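3. Materials and Setting

3.1 Garments and household textiles

The study concerns the handling of mixed textiles in small dwellings: what is put with what, how long a piece stays in a pile before it is folded or hung, and which properties of the cloth the occupants attend to when they decide. Dark items receive separate treatment in what follows. In the Ullunus interviews they were the pieces most often described as hard to tell apart once heaped. Figure 1 shows black cloth in two views from the same session.

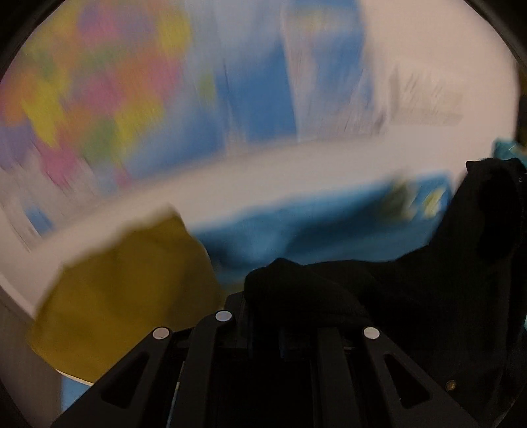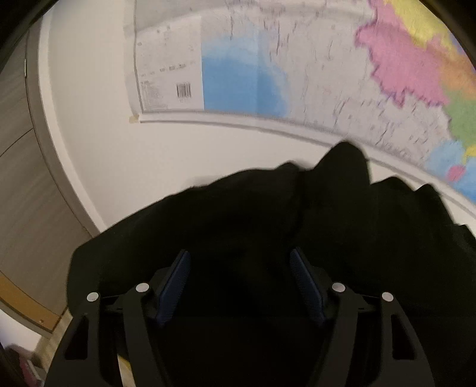 Figure 1. Black cloth bunched beside a crumpled mustard-yellow cloth (first view), and a large mass of black fabric with a wall map behind and above it (second view).

3.2 Dwellings and participants

Sessions were held in 6 dwellings let through the Sleiman housing scheme. All had a single main room used for sleeping, dressing and the sorting of clean washing, with a separate kitchen. Floor area was not controlled. Participants were recruited by notice in the stairwells and were paid a flat sum at the end of the final visit, whether or not every session had been completed. One participant moved away after the second visit; the records up to that point are retained.

Participants were told that the study was about laundry. They were not told that heap composition was the main variable, as pilot work had suggested that people begin to separate colours more strictly when they believe colour is being recorded. Consent covered the use of pictures of textiles and of the room. Clothing that a participant preferred to leave out was set aside before the session and does not enter the counts.

3.3 Item inventory

Before the first session each household's working stock of textiles was listed by Mwakalinga. The term 'working stock' means those items washed at least once in the month before the visit, and so excludes winter coats in store, spare curtains and similar pieces. The combined inventory held 200 items. Of these, 173 were handled in at least one session and form the basis of the analysis in Section 4. The remainder were in use, in the wash or mislaid on each occasion.

Each item was coded for type, dominant colour, weight class and surface. Weight class was judged by hand against a set of reference swatches supplied by Kinasard, in three grades. Surface was coded as smooth, napped or ribbed. Where an item had two clearly different faces, as with lined jackets and some bed throws, the outer face was used. Colour was coded under the room's ordinary lighting and not at a window, so that the code would reflect what the participant could see when sorting. This has the known effect of moving some navy pieces into the black category, a point taken up again in Section 5.2.

3.4 Definition of a heap

Earlier work on household storage uses 'pile' and 'heap' more or less interchangeably. The two are kept apart in this paper. A pile is a set of folded items resting one on another with their edges broadly aligned. A heap is any set of unfolded items in contact, whatever their number, including a single large item that has been bunched on itself. The last clause matters for duvet covers and long coats, which occupy as much surface as several smaller garments and are treated by participants in much the same way.

Heap boundaries are not always obvious. Two heaps were treated as one if a hand could not be passed flat between them without moving cloth. Where an item bridged two otherwise separate heaps -- a sleeve or trouser leg was the usual case -- the bridging item was assigned to the heap holding the greater part of it, and the heaps were counted separately.

3.5 Procedure

At the start of a session the participant was asked to deal with the clean, dry washing 'as you would on any other day'. No time limit was given. The observer did not touch the textiles and answered questions only where they concerned the length of the visit. A session closed when the participant said that the work was finished, or after 80 minutes, whichever came first.

Three events were logged for each item: first contact, first placement and final placement. An item lifted and returned to the same heap within a single movement was logged as a contact without placement. Intermediate moves were tallied but not timed. Log entries were made on the Punesance sheet, with a column added for colour of the neighbouring item at first placement.

3.6 Coding and agreement

Logs were coded by Mugo and checked by Mwakalinga, who had not attended the sessions concerned. Disagreements fell mainly on first placement, and in particular on whether an item laid across the corner of a bed had been put down or merely released while the participant reached for another. These were settled by a rule adopted part way through coding: contact with both hands removed counts as placement. Records coded before the rule came into force were coded again from the original sheets.

Dark items gave a further difficulty. With several black garments in one heap, the observer could not in every case say which had been withdrawn until it was held clear of the others. For such items first contact was logged at the moment of identification -- later than the true first contact by an unknown interval -- and the entry was flagged. Flagged entries are excluded from the timing results but kept in the results on heap composition.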